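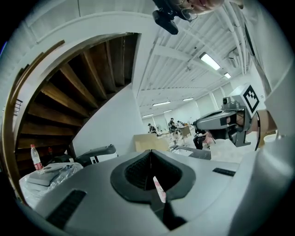 The spiral staircase from underneath, with a water bottle and a bagged item at lower left.

Under the Stairs, Again

Regular readers of the Bistdale building newsletter will know that we have written about the space under the spiral staircase before. We wrote about it when the bike went in there. We wrote about it when a second bike went in to keep the first one company, and again in March, when both bikes left and were replaced within the hour by a box of ceiling tiles. So this item is the fourth in a series that we had hoped would be a pamphlet at most.

The staircase is the best thing in the building. People who come in to ask for directions to the parking garage stop and look up at it. From below you get the brown undersides of the treads fanning out over your head, and that long white curve sweeping up beside them, and for a moment you forget that you are standing next to a clear plastic water bottle with a red label and something grey in a crumpled plastic bag. Then you remember, and you wonder whether you should move them, and you decide that they must belong to someone, and you go upstairs.

Multiply that decision by everyone who works here and you have our storage policy.

We did a proper clear-out on Friday after lunch. It was announced by email, by a sign on the front door and by a second sign on top of the first one, and it still came as a surprise to the owner of the floor lamp. For the record, the following came out from under the stairs and the shelf behind them: one floor lamp, shade missing; two umbrellas that open and one that does not close; a carton of Metasine letterhead with the old phone number on it; a slow cooker with a roast-sized dent in the lid; a yoga mat; the other half of the yoga mat; and a stack of takeout menus from Yuan, on the corner, with prices so low that we passed them around the kitchen for most of the afternoon. Yuan has confirmed that it will not be honoring the menus. We felt we had to ask.

We also found 18 coat hangers and no coats.

Unclaimed things are in the blue bins by the mailboxes, where they will stay until the end of the month. After that the useful ones go to the thrift store and the umbrella goes wherever umbrellas go. If you want the slow cooker, please take the lid as well. The last person who took something from the bins took a teapot and left us the lid, and it is still on the windowsill in the lobby looking sorry for itself.

Now, the rules. They are not new, although we have been told that they read as if they were.

Nothing is to be stored under the stairs overnight. During the day you may put something down there while you are working nearby, since everybody does and we are tired of pretending to be shocked. Bags, bottles, boxes and anything wrapped in plastic should have a name on them. A name means a name. "Do not move" is a request, and we had six of those last time with no way of knowing whom to disobey.

Please keep the first step clear on both sides. On a spiral staircase the narrow end of the tread is where nobody means to put a foot and where everyone coming down with a laptop and a coffee puts one anyway. A bag on the floor there is going to be met at speed.

Please don't hang things from the railing, either. This includes wet raincoats, tote bags and the seasonal garland, which was lovely, and which we finished picking needles out of some time after the season in question.

On to the wood itself. Several of you asked whether the treads are going to be refinished this year. They are going to be oiled, and the difference is 3000 dollars. The oil is Nustesent, in the shade the can calls Natural, and we tried it on the back of the bottom tread over the winter to see whether it would go orange. It did not go orange. It did smell like a boatyard for a few days, and the people at the nearest desks have asked us to mention that they were very patient about it.

The oiling will be done over two evenings so that the stairs can be left alone overnight. While it is going on, everyone will use the back stairs, which are concrete and painted the green of a hospital in a film where things do not go well. The back stairs door sticks. Lift the handle while you push. If you have been pulling, that may be why you have found it so difficult.

The white side of the staircase will be touched up at the same time. There is a band of scuffs at backpack height that runs most of the way up, and a separate, lower band that we think is vacuum cleaner. We are not blaming the vacuum cleaner. We would ask whoever is carrying the long cardboard tubes up to the top floor to consider carrying them upright.

The budget line for all of this, for anyone who reads budget lines, is 1284 dollars for oil, paint, brushes and two evenings of labor, of which 518 has been spent already on oil and paint. The cans are in the supply closet. They are not under the stairs. We are aware of how it would look.

A few replies to notes left in the suggestion box. No, we can't put a bench under there, because the headroom runs out just where your head would be. Yes, a plant would be nice, and the last plant was nice too, for as long as it had leaves. The person who proposed a small library should know that we like the idea and that a small library is what the shelf was originally, before the ceiling tiles.

The bottle and the bag are not on the list of things in the blue bins. If either one is yours, a strip of tape and a marker are on the front desk. The marker is on a string, after what happened to the other markers.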